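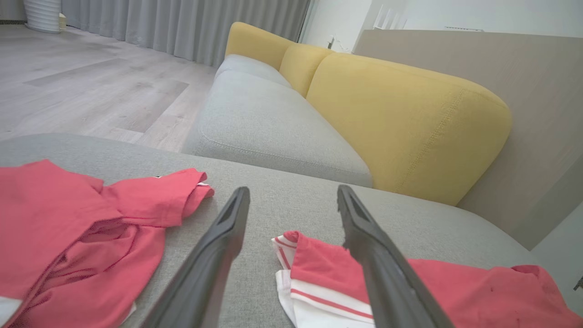
The wrist camera's view of two red garments on the gray sofa used in the trials. Photo: Ko Laboratory

Two-armed robot folds laundry more reliably when it decides where to grip before it decides how to fold

SILLDALE, January 16, 2020. A research group at the Ko Laboratory has reported a method that lets a two-armed robot fold small garments on a soft, uneven surface using a single learned model for choosing grip points and a separate, much simpler routine for the folding motion. In tests on a household sofa, the method completed 77 percent of folds without human correction. The group's earlier system, which learned both parts together, completed 47 percent on the same garments.

The work is described in a technical report by Natalia Magaña, Yi-an Joo and Eliseo Contreras. The report has not yet been peer reviewed.

Cloth is a difficult material for robots. A rigid part can be described by its position and its angle. A shirt can lie in a practically unlimited number of shapes, and most of them hide the features a person would use to pick it up, such as a hem, a cuff or a waistband. Laboratory studies usually reduce the problem by working on a flat table with a plain, hard top. The Silldale group chose a sofa because it is where clean laundry is often put down in a home, and because the cushions introduce errors that a table does not. A seat cushion sinks under load. Its surface slopes near the front edge. Friction between the upholstery and the cloth can drag the lower layer of a garment along with the upper one.

The report divides folding into two questions. The first is where each gripper should close. The second is what path it should follow once it has closed. In the group's previous system, a single network answered both questions at once, taking in camera images and producing joint motions several times a second. According to the authors, that network learned acceptable paths but poor grips. It often closed on a point a short distance inside the edge of the cloth, which caught two layers in place of one, and the remainder of the motion could not recover from the mistake.

In the new method, the network is trained only to score possible grip points. It receives images from a camera above the work area and from a camera on each wrist. For every candidate point it estimates two quantities: the chance that the fingers will close on a single edge, and the chance that the edge belongs to the part of the garment that should move next. The point with the highest combined score is passed to the folding routine. That routine contains no learned components. It lifts the edge, carries it along an arc whose height depends on the estimated length of the loose cloth, and lowers it.

"The path turned out to be the easy part," said Magaña, who led the study. "We had spent a great deal of training data on something a short piece of geometry could do. Once we took it out, the same amount of data gave us a much better grip model."

The training set consisted of 900 demonstrations recorded by operators who moved the robot's arms by remote control. Each demonstration was cut down to the moments just before and just after a grip. An operator then labeled the grip as a single edge, a double layer or a miss. The folding motions between grips were discarded. Contreras, who prepared the data, said the labeling took longer than the recording.

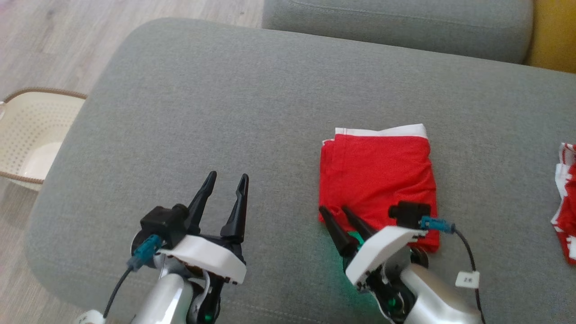
The right gripper in contact with a folded red garment on the seat cushion; the left gripper is open over the upholstery. Photo: Ko Laboratory

The wrist cameras account for much of the improvement. From overhead, the line between a hem and an ordinary wrinkle can be only faintly visible, especially in cloth of one color. At close range, the same line shows stitching, thickness and a shadow on one side. With the wrist images withheld, the success rate of the new method fell to 58 percent. With the overhead images withheld, the robot generally found good edges but sometimes chose an edge on the wrong side of the garment, and in several trials it undid a fold it had already made.

The method also changes how the two arms share the task. Earlier versions required both grippers to close before either could lift. The new version permits one arm to work alone when the second grip point scores below a fixed threshold. The idle arm is held open over the cushion, clear of the cloth, and is brought in when a usable edge appears. Joo, who wrote the control software, said this rule removed a common failure in which a poor grip by one arm spoiled a good grip by the other.

"Two hands are better than one if both of them have hold of something useful," Joo said. "If the second grip is doubtful, the garment is usually better off without it."

Trials were run with 6 types of garment, all of them small or medium in size: T-shirts, undershirts, boxer shorts, hand towels, pillowcases and children's pants. Each trial began with the garment dropped on the seat from a fixed height. A fold was counted as complete if the finished bundle fell within a set outline and no layer extended past it by more than the width of a gripper finger. The robot was allowed three grip attempts per fold. A trial was stopped if the garment left the cushion.

Results varied by garment. Pillowcases and hand towels were folded most reliably, as their edges are straight and their corners distinct. Boxer shorts came next. The report attributes this to the waistband, which is thicker than the body of the garment and, where it differs in color, easy for the network to separate from the surrounding cloth. T-shirts were the least reliable. A sleeve that has rolled or turned partly inside out presents several edges close together, and the grip model tends to give them nearly equal scores. In such cases the robot sometimes alternated between two candidates until its three attempts were used up.

The authors list further limits. The method assumes one garment at a time within the working area. When a second item lay within reach, the network had to be given a mask drawn by hand around the first. Two items of the same color could not be told apart dependably if they touched. Performance also dropped near the rounded front edge of the cushion, where the overhead camera underestimates the slope and the fingers arrive slightly too high. The group tried to correct this with a contact check, in which the gripper lowers until it meets resistance, but a soft cushion gives so little resistance at first that the check triggered late. It was left out of the final tests.

Speed was not a goal of the study. A complete fold took longer than a person would need by a wide margin, and most of the time was spent holding still while candidate points were scored. Magaña said the scoring step has not been optimized and is computed again from the beginning after each grip.

Consuelo Arriaga, a researcher in cloth handling at the Narden Institute who was not involved in the work, said the result is consistent with findings in her own group but should be read with some care. The comparison between the two systems used the same garments and the same sofa, she noted, and the older system was not retrained with the edge labels that the new one received. "Some of the gain may come from the labels and some from the split," Arriaga said. "The report doesn't separate them. I would like to see that experiment before concluding that learned motion is unnecessary."

Contreras said the group agrees that the comparison is incomplete. A version of the older network trained with the additional labels is in preparation, and its results will be added to the report when they are available.

The Ko Laboratory also plans to repeat the trials on other surfaces, including a bed and a carpeted floor, without collecting new demonstrations. The grip model sees mostly cloth in its wrist images and relatively little of what lies under it, and the authors expect it to transfer with a modest loss. The folding routine contains one value that depends on the surface, the height at which the cloth is released, and that value will have to be set again for each.

Emiliano Hinojosa, an engineer at Stoketti, which supplied part of the funding, said the company is interested mainly in the grip scores. A score that reliably reports a bad grip before the lift begins could be used in sorting and packing of soft goods, he said, where folding is not required. Stoketti has not announced a product based on the work.

The labeled grip images and the code for the folding routine are to be released in July. The full demonstration recordings will not be included.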